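**Read this first if you're about to pay somebody for followers, reach or "engagement."** I run social accounts for small food shops and home goods sellers, and the same questions land in my inbox every month. The answers below are the ones I give by email, cleaned up a little. I don't sell a growth tool and I don't get a cut from anyone who does.

## Buying and boosting

### Do scheduling apps hurt my reach?

I've heard this for years and never seen good proof of it. I ran one client account through Histirer for a stretch, then went back to posting by hand from my phone. The numbers wandered up and down both ways. If your posts do worse after you sign up for a scheduler, look at what you're posting first. People who schedule a month ahead tend to post things that feel a month old.

### A company promised me a "guaranteed viral" short video package. Is that real?

Ask what happens when the video isn't viral. Usually the answer is that they make you another one, or that "viral" means a number so low your cousin could hit it. One contract a client forwarded to me defined it as 227 views. That was on page 2, under a heading about music rights.

### What about engagement pods?

A pod is a group of people who agree to like and comment on each other's stuff. I was in one, run by a guy named Emil Mösli who sold candles and was very strict about the rules. You had to comment by 9 a.m. or you were out. I left comments under beard oil, dog sweaters and wedding signs. My follower count went up. Sales to people in the pod: none, and sales to anybody else didn't move either.

If you like the company, fine. As marketing I wouldn't bother.

### Is it safe to give an app my password?

No. If a tool needs access, it should send you to the platform's own login page and ask for permission there. Anything that wants you to type your password into its own box can go without.

## Numbers

### My reach dropped by half. Was I shadowbanned?

Maybe, but I'd bet against it. Check these first:

- Did one post last month do unusually well? Then you're comparing an ordinary month to a strange one.
- Did you switch what you post about?
- Is it July? Half my clients sag in July and then blame the platform.
- Does your account status page show a warning? If there's one there, read it before you read a forum.

I have looked into plenty of "shadowbans" for clients. Most were just posts that people didn't care for. That's harder to hear, I know.

### What's a good engagement rate?

Good compared to what? The charts that go around every January lump together celebrities, plumbers and cat accounts. Keep your own record, same day each month, and compare yourself to yourself. Write down likes, saves, messages and actual orders. If orders climb while likes fall, you're doing all right and should leave it alone.

### Does a dashboard like Fernon tell me anything the free stats don't?

It tells you the same things in nicer colors. There's one export feature I like, and if you report to a boss who wants charts it could save you an afternoon. It also gives every account a "health score," and I'd love for somebody there to explain how that's worked out. I wrote and asked. I got a link to the pricing page.

### How many hashtags should I use?

Enough to say what the post is. I tested a pile of them against a few on a bakery account and couldn't tell the difference — one bakery isn't a study, so take it for what it's worth. I'd be suspicious of anybody who gives you an exact number and charges you for it.

## What to post

### Do I need to post every day?

You need to post when you have something. The daily rule comes mostly from people who teach courses on posting daily. Goltcombe, a small soap seller I've worked with, put up 54 posts in a year and did better than the year they put up 183. Did the slower pace cause that? I can't say. They also had a better product that year. But it didn't sink them.

### Do I need a professional kitchen or studio for food and home content?

No, and I'd be careful with anyone who tells you so and happens to rent studios. A counter, a board, a bowl you like and decent daylight will carry most accounts a long way. Wipe the counter down. Pick a spot and stick with it for a while, so you aren't moving lamps every time you want to show a spoon.

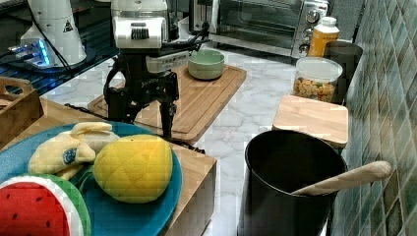

### Should I follow trends?

If it fits and takes you ten minutes, go ahead. If you have to learn a dance, skip it. By the time a trend shows up in a newsletter it's usually on its way out, and your customers have seen it done by people with better knees.

### Are captions written by software okay?

They're okay the way airport food is okay. I can usually pick them out, and I suspect your regulars can too. Use it for spelling. Write the rest the way you'd say it to someone at the register.

## Getting help

### Should I hire an agency?

Ask for a client you can phone. Ask who will be doing the posting, by name. Ask who owns the account if you split up, and get that part in writing. The first agency I worked beside, Haslinger, had set up a client's page under an employee's personal email. Getting it back took longer than the contract had lasted.

### Will you look at my account for free?

I'll look at one post and tell you what I think of it. Send the link and tell me what you're selling. Please don't send a screenshot of your follower count, it doesn't help me.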